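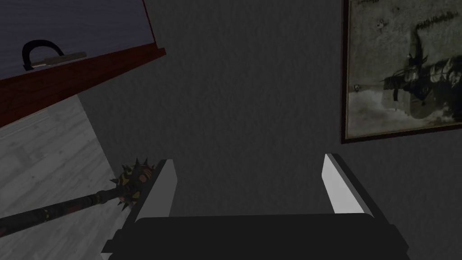 Week 5: Counting animals that would sooner not be counted

Last time we walked the hedges at Bromthorpe and wrote down every hare we saw. Lovely morning, but what does a number like that tell us? Some hares were lying flat in the stubble and we went straight past them. This week is about dealing with the ones we missed, and it's my favourite part of the whole course!

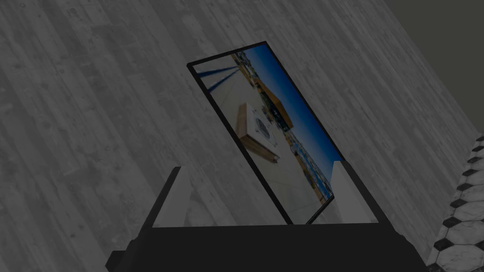 Reading time: 3 minutes

Start with mark and recapture. You catch some animals, mark them, let them go, then come back and catch again. If a small share of the second catch is marked, the population is large. Flora MacRitchie used it on the water voles at Stonavow and got an estimate of 630 along the whole river, nearly 400 of them below the weir.

The sum itself: multiply the first catch by the second catch, then divide by the number of marked animals in the second.
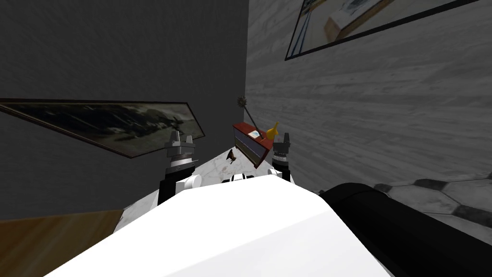 It only holds if the marks stay on, if no animals come or go between visits, and if a marked vole is as easy to catch as an unmarked one. That last one causes trouble. Voles get fond of the apple in the traps (who can blame them?) and come back for more, so you end up with too many marked animals and an estimate that is too low. Shy animals push it the other way.

For hares we use distance sampling instead. Walk a straight line, and for each hare note how far it was from the line when you first saw it. Sightings thin out as you look further away, and the shape of that drop tells you how many you are missing. Please measure to where the hare was sitting, before it ran.

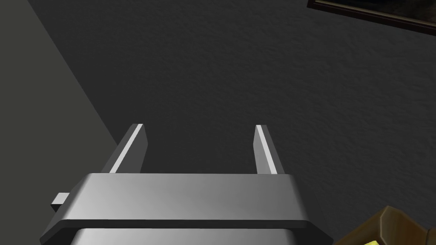 Gripper with two flat fingers, seen from behind.

For next time: read the Bloxham otter paper, skipping the appendix, and try the sum on the Sondum vole sheets. Bring your working, crossings-out and all. Field notebooks are due by 19th August.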